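"I wanted to make things that close well"

Oanh Cao was a bookkeeper for 14 years before she opened Nông, her small workshop for handmade bags and purses. I met her in the back room, where she was cutting linen and did not stop cutting for the first half hour.

"My mother sewed for the neighbors," she told me. "I did not like it when I was a child. There was thread in the rice, thread in my hair. I said to her that I will work in an office, and I did."

She came back to sewing in July two years ago, when the office closed its branch. Her first order was 8 coin purses for a friend, Khải Âu, who wanted to give them to his aunts. She made them in one week and was ashamed of the stitches. "He paid me the full price anyway. I still see one of these purses at weddings, and I look at the other side."

I asked what is the most difficult part of a bag. I expected that she will say the lining or the handles.
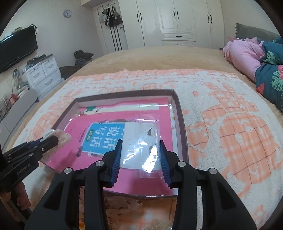 "The closing," she answered. "People open a bag many times every day. If the clasp is weak, they will not remember that the cloth was beautiful." In the beginning she bought the cheapest parts in the market, and customers returned to her with broken bags. Now she orders from Szabolcs Dobos, a dealer who is, in her words, slow and very honest. Once he refused to sell her a whole box because he did not like the springs.

Last year she sold 2,643 pieces, the most of them small. Clirier, a gift shop near the station, takes the purses with flowers, and the plain ones she sells herself. She has been asked to make them in a factory. She said no, but she told me that she thought about it for a long time.

"My hands are tired in the evening," she said. "In the office it was my head. I sleep better with tired hands."

Her mother is now 81 and visits on most mornings. She checks the seams and does not say much. When I was leaving, she was taking one apart.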